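HOME ORGANIZING AND THE CLUTTER LITERATURE
Handout 3, Consumer Claims and Evidence
Instructor: Padmavathi Marar

Read before class. Bring your marked-up copy of the Luvilcombe report. If you only have time for part of it, read the methods pages and skip the foreword.

What is being claimed

The storage trade sells on one idea: a tidier house makes for a calmer person. You will find it in catalogs, in magazine columns, and on the first page of the Luvilcombe report, which surveyed 2249 households and says people with "a place for everything" felt less stressed. Maybe they did. The report can't tell us why, and I would like you to get out of the habit of letting it.

Start with the obvious trouble. The survey was done once, in December, by mail. People filled in how tidy they thought their home was and how stressed they thought they were, on the same sheet, probably at the same kitchen table. A person in a bad mood marks both low. You could get the whole result from that and never touch a shelf.

Then there is direction. Someone working two jobs with a sick parent has less time to put things away. Stress makes the mess in that case. The report gives this one sentence, on the last page.

Who answered

The reply rate is missing from the main text. Adelino Bragança, who taught this unit before me, wrote to ask for it and got a brochure back. Assume the worst until somebody prints the number. People who enjoy sorting their closets are more likely to return a form on sorting closets.

Renters are grouped with owners. Household size is asked and then never used. A couple with a spare room and a family of six in a small apartment go into the same column.
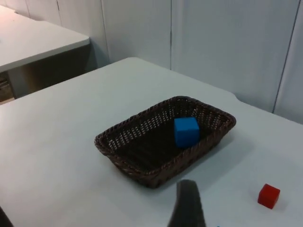 The container question deserves its own paragraph because so much money rides on it. Advice books tell you to buy storage first and sort later, or sort first and buy later, with equal confidence. Judite Leitão's Rullenwood study is the only one on our list that tried to compare the two. She followed households for three months, had a visitor score the rooms, and found nearly no difference by the end. Both groups slid back. The book that quotes her most often stops at week two, when the scores still looked good.

Note that the visitor knew which group each home was in. Leitão says so plainly, and I give her credit for that. It still weakens the scores.

Words to watch

"Clutter." Nobody in these readings defines it the same way. Cluno's leaflet means objects without a fixed place. Teshome's means objects you haven't used in a year, so a fire extinguisher qualifies. Deolinda Vieira lets people decide for themselves, and then you are measuring annoyance.

"Linked to." Cross it out and write in what was measured.

"Studies show." Which ones? Tomás Mota traced the line on lost keys and wasted hours through several magazines and ended at an advertisement. His note is in the course packet.

For discussion

Could you design a test of the calm-house claim that Luvilcombe would be willing to pay for and you would be willing to believe? Write one page. Say who scores the rooms and what they have been told.

What would you need to see before telling a friend to spend money on this? Be specific about the amount.

Reading for next time: Vieira, chapters 2 and 3. Her tables are better than her summary of them.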